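Who Should Teach the Household Robot?
Opinion
Judit Bodnár, Trullcombe Institute for Domestic Technology
02/10/2018

Public discussion of household robots tends to dwell on the machine: its motors, its price, the date of its arrival. Far less attention goes to the people who show it what to do. This institute believes that the quality of their work will decide whether such machines are of any use in an ordinary home, and that the profession has so far treated it as clerical labor.

At present a task is shown in one of two ways. An instructor may take hold of the robot's arm and move it through the motion, or may guide it from a distance with a pair of hand controls. Both methods have their defenders. My colleague Rodrigo Collado prefers the first, on the ground that the instructor feels the weight of the object. Araceli Prieto, who directs our remote sessions, answers that a person pushing a heavy arm about seldom moves as a person moves at home. I side with her on most points, though her method has a fault of its own. The operator at the controls feels very little, and soon learns to work slowly and stiffly in order to be safe.

Whichever method is chosen, the instructor should first perform the task with bare hands and study what those hands do. Filling a kettle is a fair test. Most written task plans give the job to one hand and forget the other.

One hand tips the bottle until it is nearly level and lets a thin stream fall into the open kettle. The other is spread across the raised lid, its thumb along the top of the handle. A plan that says only "pour water into kettle" has left out half the work.
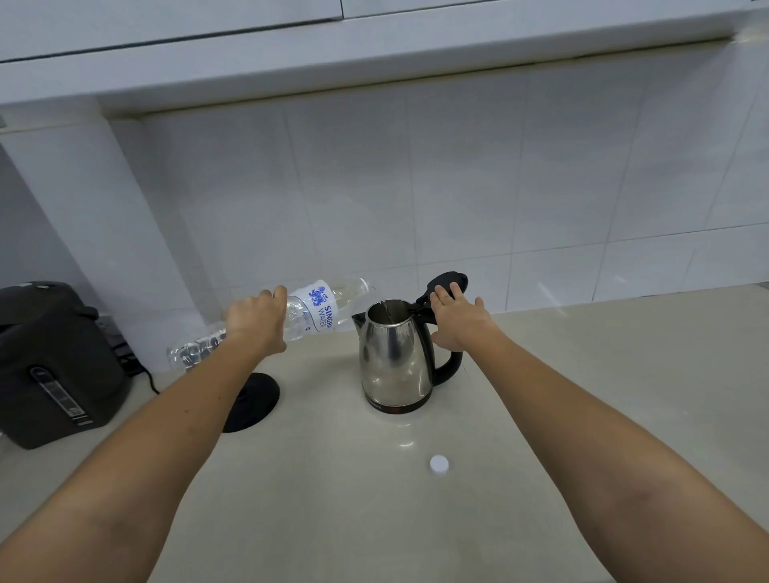

What a Fair Standard Would Require

We therefore ask that every set of demonstrations be prepared by people who know the task well, and that they be paid as skilled workers. In June our own program at Olmedo recorded 637 demonstrations of kitchen tasks with 12 instructors. The most useful came from Remedios Calvo, a former hotel cook with no technical training. Her sessions were longer than the others, and an impatient reviewer would have trimmed them.

We ask also that mistakes be kept. A spill, a missed grip or a second attempt at a lid shows how a person recovers, and a robot that has been given only perfect examples has little to draw on when its own attempt goes wrong. Eusebio Pacheco has objected that poor examples teach poor habits. His concern is reasonable, and it can be met by marking each recovery clearly in the record.

Finally, buyers should be told who gave the lessons, by which method, and in what sort of kitchen. The institute will put these requests to its members in writing and will publish the replies it receives.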